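O que é um cômico de palco e como nasce uma piada

Se você já contou uma piada na hora do recreio e a turma inteira riu, então já sabe um pouquinho do que sente um cômico quando sobe ao palco. E se contou a piada e todo mundo ficou olhando para você com cara de paisagem, também já sabe, porque isso acontece com todos eles, até com os mais famosos (e mais de uma vez!).

O cômico de palco, que muita gente chama de humorista de stand-up, é uma pessoa que fica de pé diante do público e conta coisas engraçadas. O nome vem do inglês: "stand up" quer dizer ficar em pé. Em geral ele não usa fantasia nem cenário, e não tem nenhum colega de cena para ajudar quando esquece o texto. Tem um microfone, às vezes um banquinho com um copo d'água, e uma porção de histórias na cabeça.

Vocês talvez pensem que ele inventa tudo na hora. Parece mesmo, não parece? O humorista fala como quem conversa na cozinha de casa, para no meio, coça a orelha, lembra de outra coisa e volta. Só que quase tudo foi escrito antes, ensaiado no espelho, contado para o irmão, para a vizinha e, se não houver mais ninguém por perto, para o cachorro.

Uma piada costuma ter 2 partes. A primeira é a preparação, em que a gente conta a situação e faz o público imaginar o que vem depois. A segunda é o desfecho, quando vem a surpresa. Veja esta, que é bem velhinha e eu continuo achando graça: "Minha avó começou a caminhar todos os dias quando fez sessenta anos. Hoje ela tem oitenta e a gente não faz ideia de onde ela está." Você imaginou uma avó fortona e saudável, e de repente ela está lá longe, quem sabe em outro país, ainda de tênis. O riso vem desse susto pequenininho.

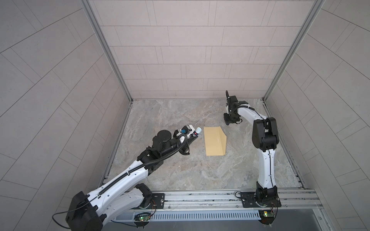

Também existe uma coisa chamada tempo de comédia, que é difícil de explicar e fácil de sentir. É saber quando falar e, principalmente, quando ficar quieto. Experimente contar a piada da avó bem depressa, tudo emendado, e depois conte outra vez fazendo uma pausa antes de "e a gente não faz ideia". Peça para alguém dizer qual das duas ficou melhor. Eu aposto na segunda, mas cada família ri de um jeito.

A Li-hua Tse, que se apresenta no Teatro Prieto e faz um espetáculo só para crianças chamado "Huvero, o Dragão Resfriado", me contou que escreve as ideias num caderno que leva para todo lado. Na última vez que contou, tinha 257 piadas anotadas. Dessas, usa umas poucas no palco. As outras ficam guardadas, esperando, e algumas são tão ruins que ela ri justamente por isso. Perguntei como escolhe, e ela disse que lê em voz alta: se tropeça nas palavras, troca as palavras; se fica com sono, risca.

O Prieto tem 245 lugares. Para quem está na última fila é um teatro pequeno, mas para quem está sozinho no palco parece um estádio! Por isso quem está começando procura salas menores, nas noites de microfone aberto, em que cada pessoa se inscreve, sobe, conta o que preparou durante poucos minutos e dá a vez ao próximo. Os iniciantes aprendem muito ali, e a plateia já vai sabendo que nem tudo vai dar certo.

E quando ninguém ri? A Li-hua respira, bebe um gole de água e passa para a piada seguinte. Às vezes brinca com o próprio silêncio e diz: "Essa era melhor no chuveiro." Aí, muitas vezes, o riso que não veio antes aparece.

Só mais uma coisinha, que minha mãe me ensinou e vale para o palco e para o recreio: se alguém ficou triste com a brincadeira, peça desculpa e conte outra. Há tanta coisa engraçada no mundo, meias que somem, gatos que se assustam com pepinos, professores que chamam a gente pelo nome do irmão mais velho, que assunto não vai faltar.

Comentários

Tia Nena: Li para os meus sobrinhos e agora eles contam a piada da avó em todo almoço. Todo almoço!

Rafa, 9 anos: eu fiz a pausa e minha irmã riu mas meu pai não

Profe Dulce: Vou usar com a minha turma em março. O espetáculo do dragão viaja para outras cidades?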